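From: Vasco Carvalho
To: bench list
Subject: Re: Trays and bins for the round boards

Last updated: March

Delphine Whitfield wrote:
> Hello all,
> I am preparing a place to sort the round boards for the Rellgate
> units, and I have very little experience with this kind of work.
> At the moment I keep everything in one deep box with cardboard
> between the layers. When I need one board I must lift five others.
> Two questions. Is it better to use deep bins or shallow ones? And
> where do you put the board you are looking at, if all the bins are
> on the same table?
> Thank you,
> Delphine

Dear Delphine, dear all,

I can answer from our side, because we changed our table at Gough last winter and I had to think about the same two questions. We handled 336 boards in the first batch after the change, so I have some practice now, but please correct me if your boards are very different.

For the bins I recommend shallow ones with a raised rim. In a deep box you don't see what is at the bottom, and the hand goes in blind. Our boards are round, with a hole in the center, and they are full of small parts on the top side: capacitors that stand up, little chips, green terminal blocks at the edge. If you put one board on another, it is the capacitors that receive the weight. In a shallow bin I put three and then I stop. We tried 5 in one bin for a short time and they were always climbing on each other.

For the second question, we keep a steel tray in the middle of the table, with the bins on the two sides of it. Only the board I am working with goes in the tray. 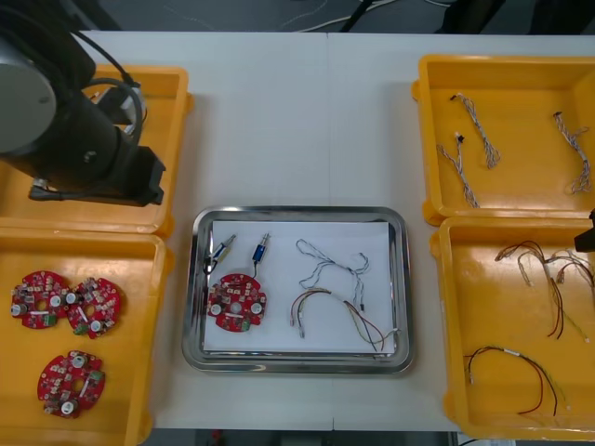 2 min read

The paper on the bottom of the tray is ordinary white printer paper. I started to use it for a simple reason — the steel is shiny and under our lamps I could not see a small screw or a piece of wire on it. On the paper I see everything. I change the sheet when it has marks, and sometimes I write the batch number in the corner with pencil.

Please note also the short wires with the connectors. It is a bad habit to let them fall under the board. I turn them so that they point away from me, above the board, and then I can check them without lifting anything. At Arnix, where I worked before, we wrapped the wires around the board, and I do not recommend this. The wires get a bend exactly at the place where they are soldered.

About the color of the bins: ours are orange, and a red board is not so easy to see in an orange bin if the light is poor. If I had to buy again I would take light gray. But they are solid and they don't slide on the white table, so I keep them.

One more thing which you did not ask. Leave one bin empty at the start of the work. I know it looks like a waste of space, but you will need a place for the board that you are not sure about. Before, I put these boards "just for a moment" at the side of the table, and then I spent 10 minutes looking for which one it was.

If you want, I can send you the checklist we use for the Suvex boards. It is one page, and my colleague has already corrected my spelling.

With best regards,
Vasco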